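Chapter 4
Bottles, Caps and Closures

What this chapter covers
Why so many household and pharmacy bottles share one shape
The parts of a screw-capped bottle and what each is called
Choosing between white, coloured and clear plastic
Setting out and sorting bottles on a work surface
Reading a size range

4.1 The ordinary bottle

Most packing rooms handle more bottles than anything else. Boxes change with the customer, labels change with the season, but the plain round bottle with a screw cap stays much the same from one year to the next. It is cheap to make, it stands up by itself, it goes through a filling line without turning over too often, and people know how to open it. Students who have worked through Chapter 3, on cartons, will find that bottles ask for a different kind of attention. A carton arrives flat and is made up on site. A bottle arrives as a finished shape, full of air, and takes up nearly as much room empty as it does full.

This matters when space is short. The packing room at Nallska, which appears in several exercises in this book, had shelving for 26 trays of empties and regularly received more. The trays were stacked in the corridor, the fire door was blocked, and a morning was lost moving them. Precious Quiambao, then in her first month as shift lead, changed the order so that empties came in smaller lots. The cost of delivery went up a little. The corridor stayed clear.

4.2 Parts of the bottle

The names below are used throughout the chapter. Some suppliers use others, and it is worth asking before placing an order by telephone.

Base. The part the bottle stands on. In most blown plastic bottles the base is slightly hollow, so that the weight rests on a ring at the outside.

Body. The main wall, straight-sided in a cylindrical bottle. The label goes here, and the label panel should be free of any seam that would lift the edge of the paper.

Shoulder. The slope between the body and the neck. A sharp shoulder gives more room for the label. A sloping one pours better and is less likely to catch on a guide rail.

Neck. The narrow part above the shoulder. It often carries a raised ring, which the filling machine may use to support the bottle.

Finish. The threaded top of the neck. The word has nothing to do with polish or colour. It comes from glassmaking, where the top of the bottle was the last part to be made.

Closure. The cap and anything inside it, such as a liner. Caps are often ribbed or grooved round the side so that a hand can grip them.

Note that a cap and a bottle from different suppliers may look as if they match and still leak. The thread has to agree as well as the width. Always try a sample of each together before buying in quantity.

4.3 Colour

White is the usual choice for tablets, powders and creams. It hides the contents, takes a printed label well and can be ordered from nearly any supplier. An opaque wall also keeps out a good part of the light, though how much depends on the thickness and the pigment.

Orange and amber bottles are chosen where the user needs to see how much is left but the contents should have some protection from light. They are common in pharmacies. Clear bottles show everything and protect from very little, and they are best kept for goods that will be used quickly.

Colour is also a help in the packing room itself. At Elard, one product was moved into an orange bottle purely to stop it being confused with another that went out in white. The products were nothing alike, but the empties were the same height and had been stored side by side. After the change, the mistakes in picking fell away. Hnat Onyshchenko, who kept the stock records there, would have preferred separate shelves and said so in his notes. Both methods are sound. Separate shelves cost nothing to buy but depend on everybody putting things back.

4.4 Setting out and sorting

Before a new range is approved, a set of bottles is usually stood on a table and looked at together. The table should be smooth and level. A pale wooden top does well enough, provided that white bottles can still be told apart from it at a distance. Stand them upright with their caps on, and leave room between them for a hand.

Spacing has a drawback. When bottles of one shape stand at different distances, the far ones look small and the near ones look large, and it is easy to misjudge the range from a chair at one end. Walk round the table, or bring the bottles into a single row before comparing heights.
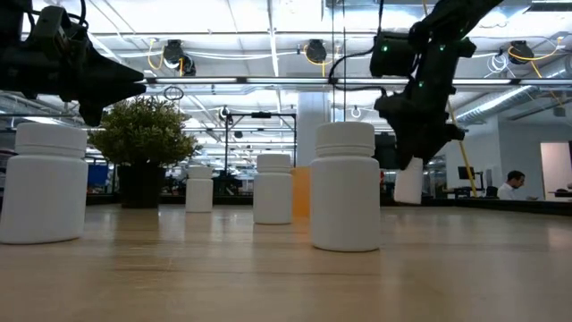
Figure 4.1 White bottles and one orange bottle on a wooden table. The large bottle at the far left and the large one right of centre are closely alike in shape; the small one near the plant stands much farther back.

Melaniia Tymoshchuk, reading a draft of this section, wrote that she would go further and never approve a range by eye at all: two bottles that passed for the same size on her table turned out to hold different amounts, and the labels had already been printed. Her advice was to weigh each one empty, fill it with water to the base of the neck and weigh it again. We have taken this up in Exercise 3 — it needs only a kitchen scale and a jug.

Sorting can be done by height, by colour or by closure. For stock, closure is generally the most useful, as a missing cap stops a job more surely than a missing bottle.

4.5 Exercises

1. Collect 10 empty plastic bottles from home. Sort them by closure, then by colour. Write down which bottles changed groups.

2. Draw one of your bottles from the side and label the base, body, shoulder, neck and closure.

3. Choose two bottles that look the same size. Find out how much water each holds, using the method given in 4.4.

4. Try the cap of each bottle on the others. Make a table of the pairs that seem to fit, then fill those bottles, lay them on their sides over a tray and check them after an hour.

Section 4.6 deals with liners and seals.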